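The core came up from Pisiddale hole 2 in nine trays, and Etenesh Kumsa logged the first six before lunch. The section was dull. Grey basalt, fine-grained, with small vesicles that grew larger toward the top of each flow. She recorded the dip of the contacts, the colour of the weathered rind and the percentage of void space, and initialled each sheet in the lower corner.

Tray seven was different. At its upper end the basalt stopped against a band of glass as thick as her thumb. Below the glass was sediment, laminated, pale brown, and undisturbed. She read the depth off the wooden block and wrote it down, then read it again and found she had written it correctly.

Lava that runs over open ground bakes what it covers. The soil reddens and the top few centimetres go hard. The brown laminae had no red in them. Glass of that kind forms when hot rock is quenched, and the usual agent is water.

She phoned the Zelunside office. Chala was the drilling contractor and had the driller's notes, which were sent through as a scan. Against the depth in question the driller had written "soft, fast, lost some return" and nothing more. He had marked the same thing in hole 1, at a level nine metres higher, and hole 1 had been logged by somebody else as basalt throughout.

"Was hole 1 cored over that interval?" she asked.

"Chips only," said the man at Zelunside. "We cored from below it."

She thanked him and drew a line between the two holes on squared paper. The line sloped toward the Tonatska escarpment. If it was a lake floor, it had been tilted after the lava covered it, or it was two lake floors, or the driller had been inattentive twice. Two points will always give a line. She labelled it with a question mark and pinned the sheet above the bench.
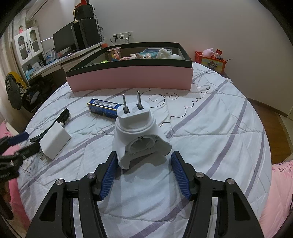

"Could a lake that size have survived the first flow?"

"For a while, if the flow entered at one end and the outlet stayed open."

She had put the question to herself and answered it aloud, a habit from seasons spent in camps with one other tent. The core shed had a metal roof and the sound carried. She went back to tray seven.

Under the hand lens the laminae came in pairs, a coarse one and a fine one. The coarse layers were silt with flecks of mica. There was no mica in the basalt and none in any rock mapped on the Pisiddale side. The nearest source was granite, on the far side of the escarpment, and a river carrying mica from there would have had to run uphill across the present divide.

She wrote: Mica present. Source not local. Divide younger than sediment?

Then she took out the question mark, considered the sentence, and put it back.

The last two trays were all sediment. At the base of tray nine the pairs thinned until the lens could not separate them. The drill had stopped there, because the contract depth was reached and the rods were wanted on another job in September. What lay underneath had not been sampled.

She cut a piece from each tray, bagged and numbered them, and filled in the request for thin sections. The form had a box for the reason for the work. She entered "drainage reversal, Tonatska," which was more than the evidence allowed, and left it in.

At five she closed the trays and stacked them with the Pisiddale labels facing out. The hole 1 chips were on the bottom shelf in their paper envelopes. She carried the box to the bench, found the interval, and opened the first envelope under the lamp. A little pale dust ran out along the crease, and in it were flecks that caught the light.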